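Two-arm chess cell: does a held-out success rate mean anything when the trays never move?

Plosto

Hello all. I am trying to reproduce a result from the Drotov write-up with our own cell and I would like a second opinion about the evaluation before I spend June on it.

The method is short to explain. Two arms stand on one front rail, with a chessboard between them, a yellow tray on the left for captured white pieces and a white tray on the right. We record demonstrations, train one policy for both arms, then test on board positions which were not in the training set. The write-up reports that 1,000 demonstrations are enough and that 2,000 bring almost nothing more. I have 500 so far.

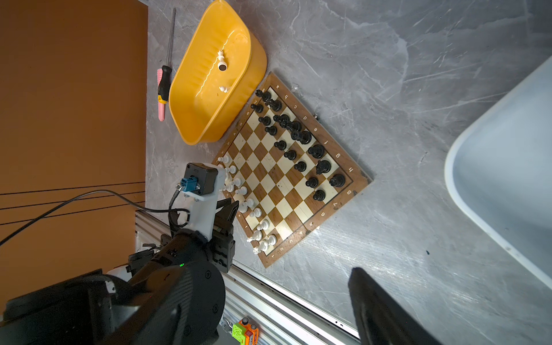 My difficulty is with the word "unseen". The piece positions are new in each test, but the board always lies diagonally to the rail and the yellow tray is always near the "a" corner. I suspect that the policy learns one fixed movement for the tray and only looks at the board for the first half of the task. With the wrist view alone it still reaches the tray in nearly every trial, also when I cover the fixed camera. For picking a pawn from between its neighbours it is much weaker.

So I ask two things. Should I report tray placing and piece picking as separate numbers? And is it fair to compare with Drotov if I begin to move the trays – or is it then a different experiment?

My cell at present, from the fixed camera, in case the layout matters for your answer:

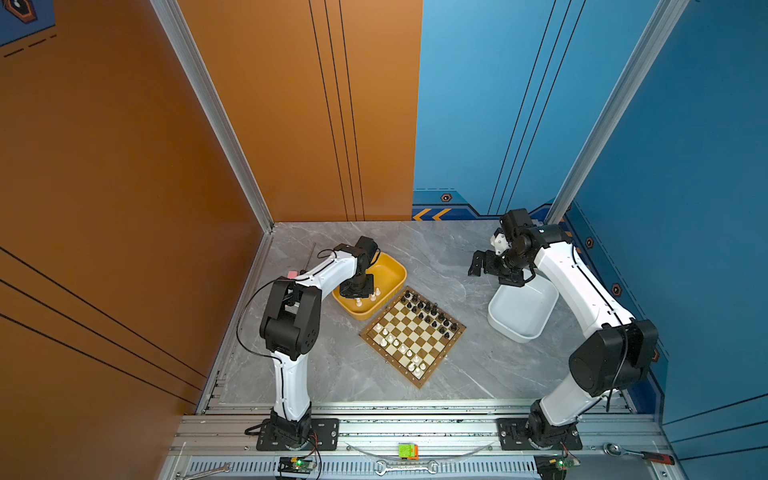 Replies

Plurham

Yes, report them separately. One joined success rate hides exactly the thing you describe. I would write down for each trial: was the right piece grasped, was a neighbour touched, was the piece released inside the tray. A trial with a good grasp and a bad release is then still useful to you.

For the second point, I would do both. Keep the fixed layout for 33 trials so that you have something comparable with the write-up. Then do the same number with the yellow tray shifted by one tray width, and do not retrain between the two. If the arm goes to the old place, you have your proof and it costs you one afternoon. Please use the same list of starting positions for both sets, otherwise the two numbers cannot be put side by side.

Covering the fixed camera is a good check, but it does not tell you whether the wrist camera is used for the tray. The joint angles alone may be sufficient. Try to freeze the wrist image as well after the grasp.

Sánchez

just collect more data, at 500 everything looks memorised. we had the same with cups and it went away later

Plosto

Thank you both. Sánchez, did you also move the cups during the recording? If yes, then I think it was the moving which helped and the amount less so.

Plurham, I did not think of freezing the wrist image. I will run the fixed set on Sunday and the shifted one after it, and I will log the three results per trial as you propose. For touching a neighbour I still need a rule – at the moment I count it only if the piece leaves its square, but a knight that is turned on its own square is maybe also a fault.

Plurham

Count it, but in its own column. You can always add the columns together later.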